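How to Move a Laundry Sorting Station Over to a Two-Arm Robot

Posted May 14, 2019 by Siriporn Ruangrit

We run the uniform and sportswear room at Petlow. In October we handed the first sorting step to a two-arm robot. These are the steps we use now when another site wants to set up the same kind of station. They assume the robot is already installed and passed by your safety person. The steps cover the work around it and the people who used to do that work by hand.

1. Write down the job as it is done today

Stand at the station for a full shift and note every motion. At ours, a sorter picked up a garment, checked it for damage, read the label and put it in a basket. Labels and damage stayed with people. The robot got the picking up and the placing.

Our test load was 937 garments, all from regular customers. Use your own mixed load for this. A clean stack of towels will tell you very little.

2. Settle who does what before the first day

Put names on a sheet and hang it where the crew clocks in. Ours has three jobs on it:

Feeder: sets out garments within reach of the arms and clears anything that has dropped.
Checker: inspects each full basket, reads labels, pulls torn pieces.
Stop person: the one who may halt the robot and restart it.

Anybody can halt it. Only the stop person restarts it. Change the feeder and checker over at the break, and don't leave one person on feeding for a whole shift. Thongchai Yensuk did that the first week and said he'd sooner go back to sorting.

Pay grades should be agreed at this stage too. Our checkers moved up one grade. Feeders stayed where they were, and that is still being argued over.

3. Lay out the floor

Keep the basket low and close in, so that a long sleeve or a leg doesn't catch on the rim. Leave a walking lane on the far side from the arms and mark it with tape. Any surface that holds waiting garments should be soft-edged or rounded, as zippers and drawstrings snag on corners.

Check cables at the start of every shift. If one is rubbing, stop and call maintenance. Don't tape it yourself.

4. Run slow for the first 5 shifts

Leave the speed at the lowest setting. The feeder should put out a few garments at a time, with space between them. Two shirts lying across each other often come up together.

Thin sports fabric needs the most attention. Watch where the gripper takes hold. A grip on a waistband or hem is fine. A grip in the middle of a printed panel goes in the log, with the garment's tag number.
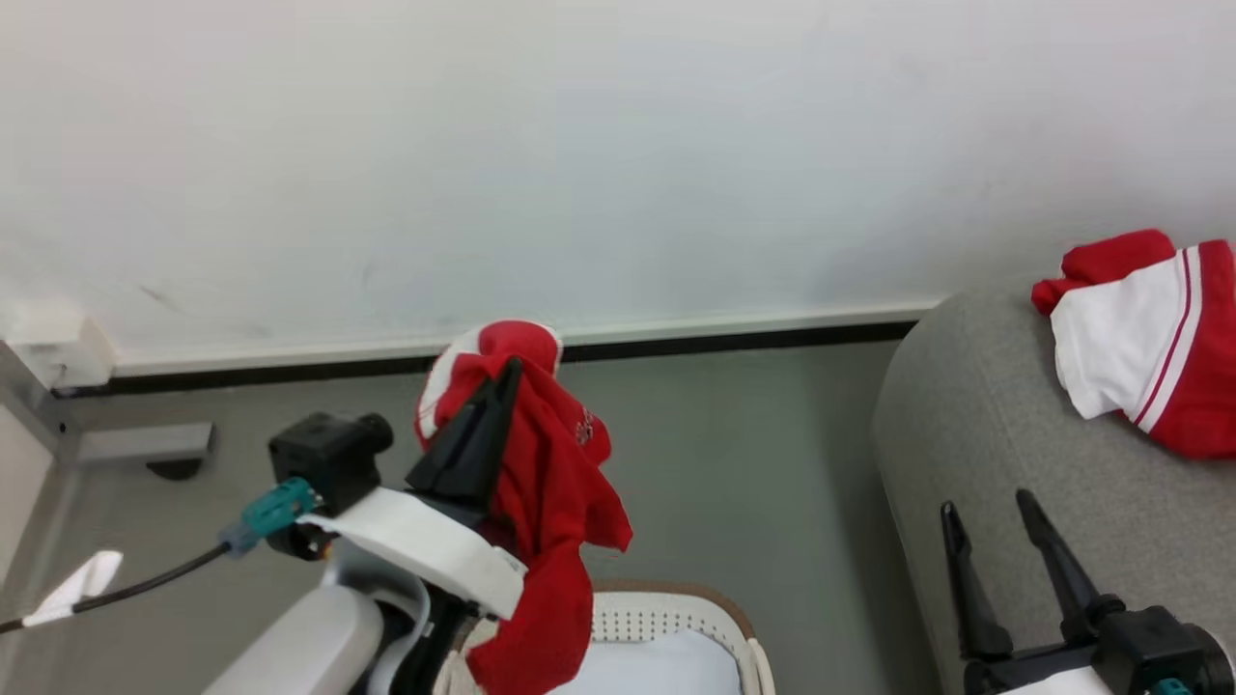 Jinfeng Dong wrote in to say that the slow shifts were harder on the crew at Skorkura than the fast ones. People stood with their hands at their sides and felt they were being timed against the machine. The site ended up giving the checkers mending to do between baskets, and complaints dropped off.

We have added that to our own sheet. Small repairs, button bags and label printing all work well as fill-in jobs.

5. Keep the log short

One line per stop: time, garment type, what the stop person did. Our first log had 229 lines, most of them double pickups. After we changed the spacing in step 4, those became rare enough that we moved them to a tally at the bottom of the page.

Go over the log with the whole crew once a week, on paid time. Ratree Limsakul runs ours and keeps it to a quarter of an hour.

6. Raise the speed

Go up one setting at a time and stay there for a full shift. If the checker falls behind, go back down. The checker sets the pace at this station.

The hand-sorting table stays in place for days when the robot is out for service. Have each person work a shift there every month.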